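Slides 1 to 3 – go fast, they have the handout

Talk slot is 40 minutes. Leave 10 for questions, the Kilgate people always have questions.

## Opening

- Ask who in the room has bought a reman transmission in the last year. Then ask who read the warranty before the truck was on the lift.
- My position up front: I don't trust the word "remanufactured" on its own. Vamia uses it, Rusu uses it, and when you open the boxes you find two different amounts of work.
- I'm not saying either one is bad. I'm saying the label doesn't tell you.

## What "reman" is supposed to mean

- Full teardown, every wear part replaced, hard parts measured against spec, unit tested under load.
- What I often see on the paperwork: "inspected and replaced as needed." Needed according to whom? Read that line out loud, slowly.
- Ask for the test sheet. Wedent sent me one with the same line pressure reading in all 4 gears. Maybe that's a great valve body. Maybe somebody filled down the column.

## The core charge

- (Slide with the invoice, names blacked out)
- Core refused over a cracked case. The shop says it left whole. Shipper says nothing. Take photos of your cores before they go on the pallet – all sides, tag showing.
- If the seller can't tell you in writing what counts as a bad core, assume they decide later.

## Warranty talk

- "Unlimited miles" sounds good until you get to the labor clause. Parts only, or parts and labor at a rate no shop has charged in years.
- Fluid and cooler: most denials I've dealt with come down to the cooler. Replace it or flush it, and keep the receipt. I would replace it. I don't believe in flushing a cooler that has had clutch material through it, whatever the machine salesman told you.
- Commercial use. Ask. A plow truck and a delivery van are often out from the start.

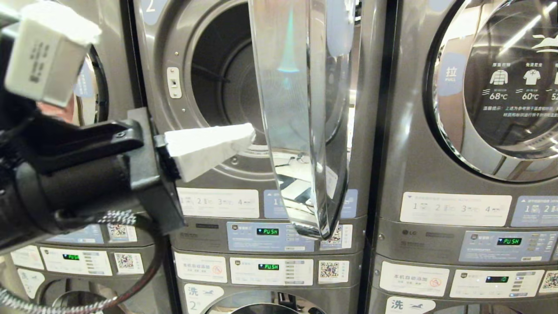 ## What I'd pay for

- A dyno sheet with a serial number that matches the unit. Otherwise it's a brochure.
- A new converter, or at least one cut open and welded back by someone who'll say so.
- The $4000 unit against the cheap one: don't pretend to know the failure rate. Sellers quote one and I've never seen how they got it. Say this even if Vamia has a table in the hall.

## Close

- Back to the show of hands. Three things to ask for by email, on the last slide. Leave it up during questions.
- If someone brings up the Rusu recall rumor – I haven't seen a document, so no comment.
- Clicker goes back to the front desk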